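Ticket 2551
Subject: Sheet-metal bin, scuffing on bottom plate
Opened by: Clotilde Deschamps, Receiving
Assigned to: Satish Mudaliar, Facilities Maintenance
Opened: Jun 4, 2022
Priority: 3
Status: Awaiting parts

Reported problem
Receiving reports that the bottom plate of the grey bin is heavily scuffed and that blocks supplied by Plestik are picking up marks on their pale side. Kwesi Sowah set aside 170 blocks from the May delivery for inspection. The requester asks whether the plate should be refinished or replaced, and whether the bin may remain in service until then.

Initial review
The whitish patches are heaviest toward the center of the plate. The inner wall at the far side also has smudges, which are to be treated as a cleaning matter under this same ticket. The two round holes in the plate must remain open and must not be covered by any liner.

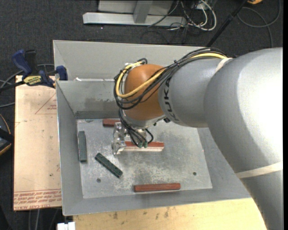
The bin may remain in service. Staff are asked to remove scraps from the ledge and the plate at the end of each shift and to wipe the walls with the standard cleaner. Abrasive pads are not permitted.

Update, Reda Samir
Walls wiped twice. Most smudges came off; the remainder did not respond to the cleaner. Scuffing on the plate is unchanged. A sample liner from Caron was laid in and removed the same day, as it covered both holes.

Update, Satish Mudaliar
Replacement plate requested from Drirkeck under the existing order, part 4000. Refinishing was declined on cost. Receiving will be notified when a delivery date is confirmed. The blocks set aside are to stay on hold until Bastien Bailly has signed the inspection sheet.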